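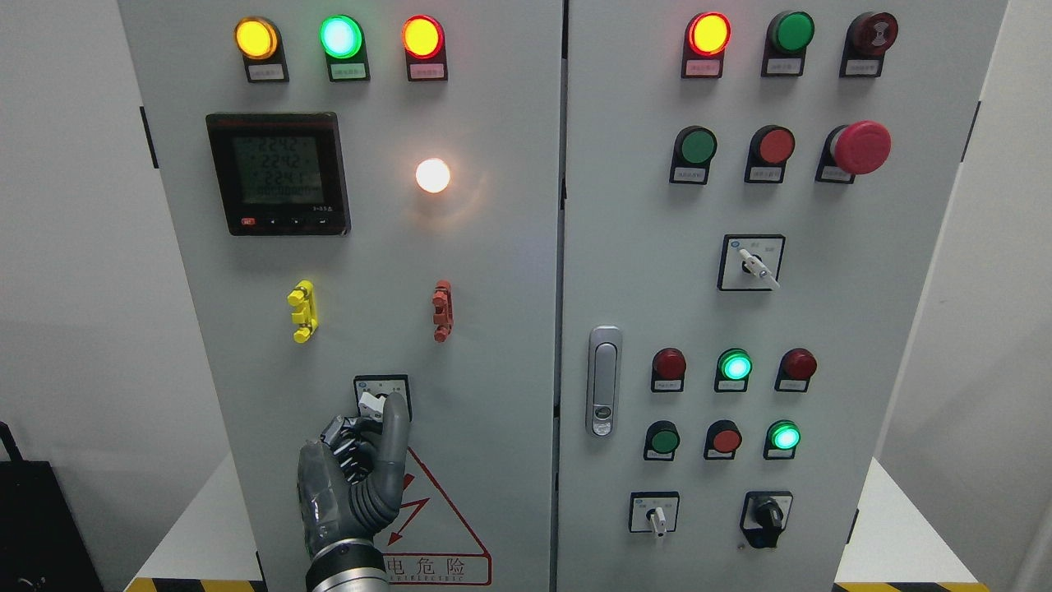 How does the planner decide which grasp to use for a rotary switch?

It takes the angle of the handle from perception first, then it ranks the stored grasps by how far the wrist must turn to reach the goal position. If the best grasp would put the wrist within 8 degrees of its limit, the planner takes the next one in the list.

Hello Marwan,

Thank you for the logs. My answers are under your text.

Marwan Yammine wrote:
> On our panel in the Salgado lab the handle angle is
> stable until the fingers come close. Then it jumps,
> sometimes by 60 degrees, and Plitik plans again from
> zero. Is this the detector or the filter?

It is the filter, I think. When a finger covers part of the white handle, the detector still gives an angle, but with low confidence, and the filter in release 2 does not read the confidence field. Brisa Meléndez made a patch in December which keeps the last good angle when the confidence is under 70 percent. It is in the branch "hold-angle" and was not merged, for the reason that Jacinto wanted a test with lit lamps near the switch. The reflection on the metal door can look like an edge to the detector.

> Can I also disable replanning after contact?

You can set replan_after_contact to false in the task file. Please keep the torque limit on when you do this. Without replanning the hand will continue on the old path even if the handle was read wrong.

If you try the branch, please send me the confidence values together with the angles. In your logs I have only the angles.

Best regards,
Nicanor Ledesma

Plitik users list | Contact the list owner: Édgar Cárdenas | Back to top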